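Minutes, cooking cell meeting, Cirinport workshop, March

Present: four from Pranari, two from Salehi (by phone). Start 14:30.

**1. Last minutes**

Agreed, with one change. The spare gripper pads came from Salehi, not Drenduvora.

**2. Arm**

Joint 3 was regreased at 1,000 hours as planned. The noise on the down stroke has gone. The base bolts were checked and one had worked slack - it has been tightened and marked with paint. Next check after another 40 shifts.

**3. Button pressing**

The press routine still misses on the touch panel now and then. The log shows 356 presses since the last meeting, and 30 had to be repeated. Most repeats were on the lower row. Salehi thinks the fingertip is landing at a slant. Pranari to fit the softer tip and teach the points again with the cooker pushed up to its stop.

**4. Rice cooker and table**

The Philips cooker stays for now. Its labels are in Chinese, so a printed key will go in the cell folder: top row is reservation time, reheat, and keep warm/cancel.
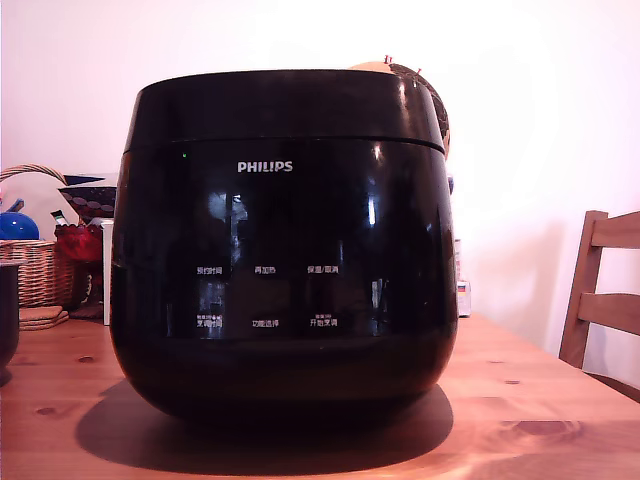 The glossy front is still giving the vision check trouble with reflections. Drenduvora has offered a matt film to try. Wipe the panel before each run, dry cloth only.

**5. Actions**

- Pranari: soft tip, new points, printed key
- Salehi: send the slant figures
- Drenduvora film: order one sheet

Closed 15:20. Next meeting in April, same room.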